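I've been selling secondhand clothes on Panell for a little over a year, and people keep asking me if it's worth doing. Going to put what I know in one thread so I can link to it.

Money first. I cleared $2262 after fees and shipping supplies. That doesn't count gas. It's a side thing I do after dinner, and I have a regular job.

Most of my stock comes from the Ruppert thrift store in Flilcombe, the one by the bus depot. They restock in the morning but the racks aren't really full until 2 or so. I go then.

What sells: wool sweaters, work pants, plain linen shirts, anything in a tall size. Tall sizes go fast. I've had tall pants sell while I was still typing up the next listing.

What doesn't sell: formal dresses, most blazers, anything with a slogan. I still have a beaded jacket from my first month. It's been marked down five times. I'd take four dollars for it at this point.

Check the armpits, the crotch seam and the inside of the collar before you buy. Do it by a window if the store has one. Thrift store lighting hides yellowing and I have paid for that more than once.

Also smell it. Mothball smell comes out of cotton after a couple of washes with vinegar. I have never gotten it fully out of a wool coat. Smaranda Anghel, who sells coats mostly, says to hang them outside for two weeks. I live in an apartment, so I just skip them.

Measurements matter more than the size on the tag. I list chest, length, shoulder and sleeve on every top, and waist, rise and inseam on every pair of pants. My returns dropped to almost none when I started doing this.

Measure flat and say that you measured flat. Some buyers will double it and some won't, so write it out: "chest 21 inches across, laid flat." You'll still get asked. Answer nicely and copy the same sentence.

Pricing. Look up what the same thing sold for. The asking price tells you very little – people ask for anything. I start a bit above the last sold price and drop it every couple of weeks until it goes.

Offers. I take most of them if they're close. If somebody offers half, I counter once. If they come back with the same number I leave it alone. No point arguing over six dollars with a stranger at night.

Shipping was where I lost money early on. I guessed weights. A pair of jeans weighs more than you think, and a heavy one in a box can double the postage. Get a kitchen scale and weigh the thing packed.

I use Dovum mailers in two sizes. They're fine. They do split at the corner if you overstuff them, so coats get a box.

Records: one notebook page per month. What I paid, what it sold for, fees, postage. I print the packing slips and staple them to the page. I tried a spreadsheet and kept forgetting to open it.

Somebody asked in February about repairs. I'll sew a button or close a seam. I won't do zippers. A tailor here wants $20 for a zipper and that eats the whole profit on most jackets.

Thibault Charpentier replied that I should cross-list on other sites. I did for a while and sold the same sweater twice. Had to cancel on one buyer and felt bad about it. If you're more organized than me, go ahead.

The limit for me is space. I keep unsold stuff to 3 bins, and when they're full I can't buy anything until something sells. Before I made that rule the hallway was bad.

Goal for this year is $3000. I think I can get there with more pants and fewer sweaters in summer, and by relisting old stuff with better measurements before I buy anything new.
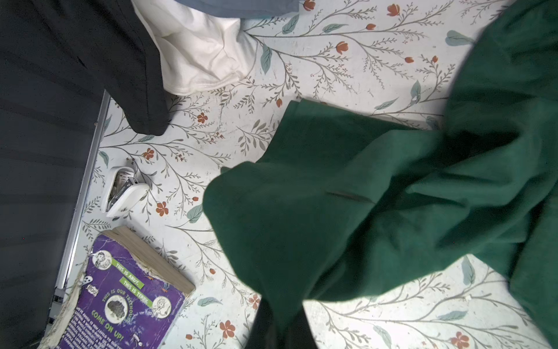
One more on relisting: delete the old listing and make a new one. Editing the old one doesn't move it up in search, at least for me. I do a few each night and stop at 10.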